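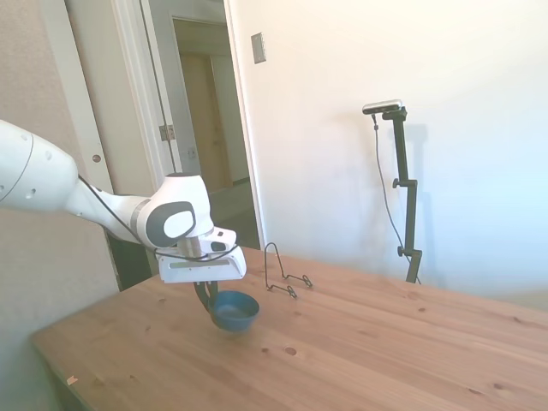
The small blue one, my pine table.

Glaze or soap problem? Bitter taste from bowls after the dishwasher

clivia_pot
Original poster
6 July 2021

Good evening to all. I have a question which maybe sounds silly, but it bothers my family for three weeks already. When we eat plain yogurt or rice from our small bowls, there is a bitter taste at the first spoon. From the big plates we don't notice it. The bowls go in the dishwasher every day, on the top rack, and I use tablets from Vetton, the normal ones with no smell. Before that we washed by hand and I do not remember any bitterness.

I already cleaned the filter and ran the machine empty with vinegar. Is it the tablet, the water, or the bowls themselves? Please forgive my English, I try to write correctly.

onsri_lane
It's rinse aid. Turn the dial down to the lowest setting and see. Ours came from the shop set at the maximum and every cup of tea tasted like a chemist's.

teatowel1785
I don't agree that it must be rinse aid. Some tablets have it already inside, so check the packet first. If you have soft water you are simply using too much detergent for it. Cut a tablet in half for a week. Where do you live, and is the water soft there?

clivia_pot
Thank you both. Yes, soft water, the kettle stays clean for many months. The packet says "all in one", and I fill the rinse aid also, because the light on the machine was always asking for it. So perhaps I give it two times.

onsri_lane
There you go. Ignore the light.

ular_river
I would be more careful before blaming the machine. She says only the small bowls, and the plates come out of the same water. Are the bowls sitting flat, so the rinse can't run off? Mine used to keep a little puddle in the foot. I lean them at an angle now, all facing the centre, and I leave every second slot free.

teatowel1785
Plates are not a fair test. You don't lick a plate. Yogurt and rice have a mild flavour and they show everything.

ular_river
Fair point about the yogurt. I still think the position matters more than you allow. A simple test: wash one bowl by hand, rinse it well, put one through the machine, and pour plain warm water in both. Let it stand for 15 minutes and taste. If both are bitter, stop using them for food until you know what they are made of.

clivia_pot
This test I like very much, I will do it tomorrow with my son, who doesn't know which bowl is which.

clivia_pot
I come back with the result. The hand-washed bowl: no taste, both of us agree. The machine bowl: bitter, and my son made a terrible face. Then I emptied the rinse aid with a sponge, used half a tablet, and put the bowls at an angle. After three washes the bitterness is almost away, but I changed all things together, so I cannot say who was right.

onsri_lane
I was right.

teatowel1785
Half a tablet! Put the rinse aid back at the lowest setting for a few days and then we'll know.

clivia_pot
My family refuses more experiments with the breakfast. Perhaps in November, when my sister visits and there is more to wash.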